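Foster-based cat rescue

A foster-based cat rescue is an animal welfare group that keeps the cats in its care in private homes instead of a central shelter building. The cats stay with approved foster carers until they are adopted. Groups of this kind range from a few households in one town to networks covering several counties.

Operation

Cats come in from owners who can no longer keep them, from municipal shelters short of space, and from people who have found strays. A new cat is normally kept apart from other animals in a spare room or bathroom for the first days. During this time it is examined by a veterinarian, tested for feline leukemia virus and feline immunodeficiency virus, vaccinated, treated for parasites and fitted with a microchip. Cats old enough for surgery are spayed or neutered before adoption.

The carer feeds the cat, cleans the litter box, gives any medicine and keeps notes on behavior. These notes form the basis of the profile shown to adopters, which usually gives the cat's age, sex, coat and temperament, and states whether it can live with dogs, children or other cats. Food and veterinary bills are in most cases paid by the group, though practice varies.
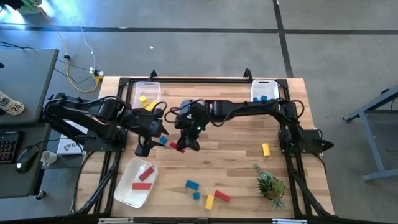
This page was last changed on 7 Dec 2019, at 14:02.

Adoption

Adopters fill out an application and meet the cat in the foster home. Some groups also visit the adopter's home or ask for a reference from a veterinarian. A fee is charged to cover part of the medical costs. Kittens are often placed in pairs, and adult cats that are strongly attached to each other are listed as a bonded pair and adopted together. Most contracts require that the cat be returned to the group if the adopter cannot keep it.

Example: Iken Cat Network

The Iken Cat Network was started by Omprakash Maurya with 2 foster homes and later grew to 57. It has placed 3,370 cats. Intake is highest in August, when late litters arrive - in one such month the group took in 55 kittens. Its first bonded pair, Lei and Rina, were sisters given up when their owner moved into a nursing home. The network runs no building of its own and holds its adoption days at the Pronetti garden center.

Advantages and limits

A foster home shows how a cat behaves in ordinary household life, and shy cats often settle more easily there than in a cage. Disease also spreads less readily when animals are housed separately. On the other hand, the number of cats a group can accept depends entirely on the number of open homes, and adopters must make an appointment for each cat they want to see. Carers sometimes adopt the cat themselves - an outcome known informally as a "foster fail" - and may then stop fostering for lack of room.

See also

Animal shelter
Trap-neuter-return
Feral cat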